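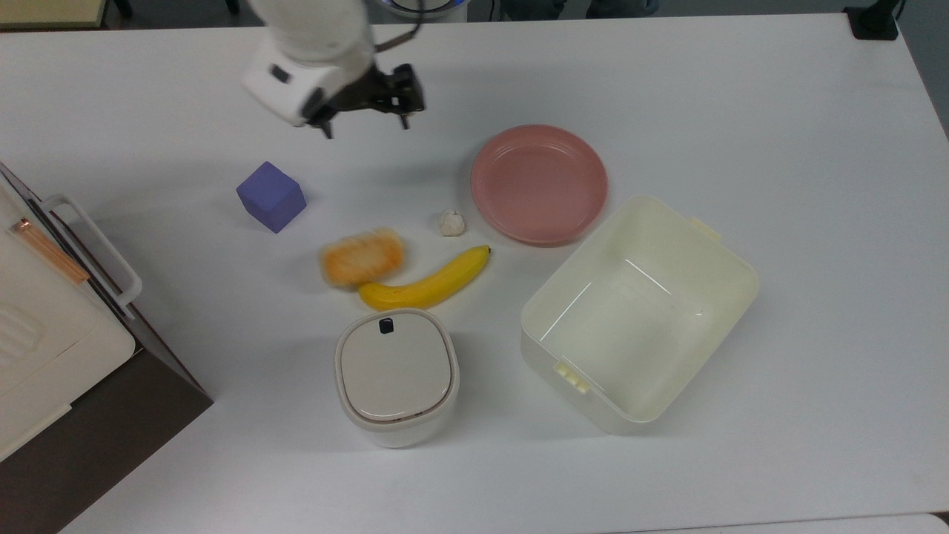

Plulell Customer Support
Product: Liew tabletop arm kit, two-finger gripper
Site: Galtdale training room
Reported by: Lama Saab
Assigned to: Elis Sayce
Priority: Normal
Status: Awaiting customer

Problem as reported
The customer states that the arm stops above the table during the sorting routine and does not close on the selected object. The controller returns code 61 and holds position until the routine is restarted. The fault began after the March software update. The customer has restarted the controller and reseated the gripper cable without improvement.

9:40 a.m., E. Sayce
Ticket accepted. Code 61 indicates that the height reported by the arm does not agree with the stored table height. Customer was asked to confirm whether the table calibration was repeated after the update, and to send the controller log.

10:25 a.m., L. Saab
Calibration was not repeated. The release notes did not state that it was required. Log attached. The objects in use are the plate, the open storage box, the canister, the banana, the bread roll and the purple cube. The routine fails on the cube more often than on the banana.

11:10 a.m., E. Sayce
Log reviewed. It is limited to 1,000 lines and the earliest entries have been overwritten. The remaining entries show a table height offset of 2 mm. Customer was instructed to clear the work area, run Table Calibration from the service menu, and then set the objects out again with open space between the plate and the cube.

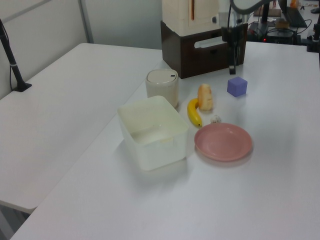
1:55 p.m., L. Saab
Calibration completed. The routine was run 20 times. Code 61 did not return. On 2 runs the gripper closed short of the cube and the routine continued without reporting a missed grasp.

2:30 p.m., E. Sayce
The missed grasp is a separate matter and has been referred to Takeshi Hamada, Gripper Software. Customer is asked to lower the closing speed one step in the interim and to leave the force setting at its default value.

3:15 p.m., T. Hamada
Please export the grasp settings file and attach it to this ticket. The log alone does not record finger position at closing. Release notes to be corrected to list calibration as a required step after updating.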